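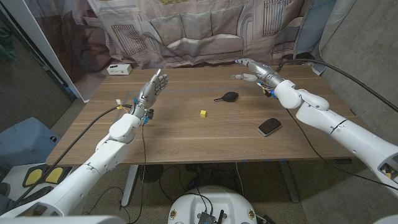 How often must the fire doors and escape routes be inspected?
Every four weeks by the floor contact, and one time per year by the outside inspector. Doors on the main stair are looked at weekly, together with the alarm test.

Stikside Building, fire door and escape route checklist
Round of 29 May 2019
Inspected by: Benedita Matos
Accompanied by: Masanobu Chiba (ground floor), Lucero Tamayo (upper floor)
Copy to: Ilídio Amaral, Raquel Serrano

Marks used: OK = in order. R = repair needed. W = watch, look again next round. N/A = does not apply.

Part 1. Main stair

1.1 Door closes fully by itself from wide open: OK
1.2 Door closes fully by itself from a small opening: R
Comment: The lower door stops against the latch if you let it go from a hand's width. From wide open it has enough speed and it closes. I tried it many times with the same result. The closer must be adjusted, please do not ask people to push the door harder.
1.3 Gap between door and frame, both sides and top: OK
Comment: I used the 4 mm gauge. It did not enter on the hinge side. On the lock side it enters at the top corner, but with resistance, so I accept it.
1.4 Smoke seal complete, not painted: W
Comment: Upper door has a little paint on the seal from the work in November. The seal is still soft. I would like to see it again next time.
1.5 Hinges, all screws present and tight: OK
1.6 No wedge, hook or string: R
Comment: One rubber wedge behind the lower door. I took it with me. It is in my desk if the owner wants it back, but it cannot be used on this door.
1.7 Handrail fixed: OK
1.8 Nothing stored under the stair: R
Comment: Two boxes of brochures and a folded pushchair. Mr. Chiba moved the boxes during the inspection. The pushchair belongs to a visitor and was collected before lunch.

Part 2. Ground floor corridor

2.1 Free width along full length: OK
2.2 Exit signs lit: OK
2.3 Exit signs visible from each room door: W
Comment: From the door of room 14 the sign is hidden when the kitchen door stands open. The kitchen door is normally closed. I propose a second sign, a small one, on the side wall. Mr. Amaral to decide.
2.4 Final exit door opens without key: OK
2.5 Final exit door opens with one movement: OK
Comment: The push bar is a bit noisy. It was greased after the last round and the noise came back. It does not influence the function.
2.6 Outside of final exit free: R
Comment: A bicycle was locked to the drain pipe and its front wheel was turned into the path. I left a note on the saddle. The painted area on the ground is almost not visible any more and must be painted again, otherwise people cannot know.

Part 3. Upper floor

3.1 Corridor door held open by magnet, releases at alarm: OK
Comment: Tested together with Ms. Tamayo. She pressed the test button and I stood at the door. It released immediately and closed.
3.2 Glass in corridor door without cracks: OK
3.3 Label on door edge readable: R
Comment: The label is there, but somebody painted over it. The number in our register is 1663. I could read only the last two digits, and they agree. The paint should be removed carefully with a plastic scraper, not with a knife and not with solvent.
3.4 Window at end of corridor, handle present: N/A
Comment: It is not an escape window. I suggest that we take this line out of the list, it creates the same question every time.
3.5 Emergency lights, short test: W
Comment: All lit. The one near the archive needed a few seconds and was weaker than the others. Probably the battery. Raquel will order one from Trostance with the next delivery.

Part 4. Papers and notices

4.1 Floor plan posted on each floor: OK
4.2 Floor plan agrees with the building: R
Comment: The plan upstairs still shows the old door to the terrace. That door was closed with a wall. A new plan must be printed before the next drill.
4.3 Assembly point written on the plan: OK
4.4 Log book present and signed: W
Comment: Present. The signature is missing for one weekly alarm test. Mr. Chiba says the test was made. I believe him, but the inspector from Zalness will only look at the paper.

Actions

Closer on lower stair door: Ilídio Amaral, this week.
Painted area outside final exit: Ilídio Amaral, when it is dry for a full day.
Label 1663, remove paint: Benedita Matos.
Emergency light battery: Raquel Serrano.
New plan for upper floor: Lucero Tamayo. Please send me the draft before printing.
Log book signature: Masanobu Chiba.

The lower stair door will be inspected again as soon as the closer is adjusted, separately from the normal round.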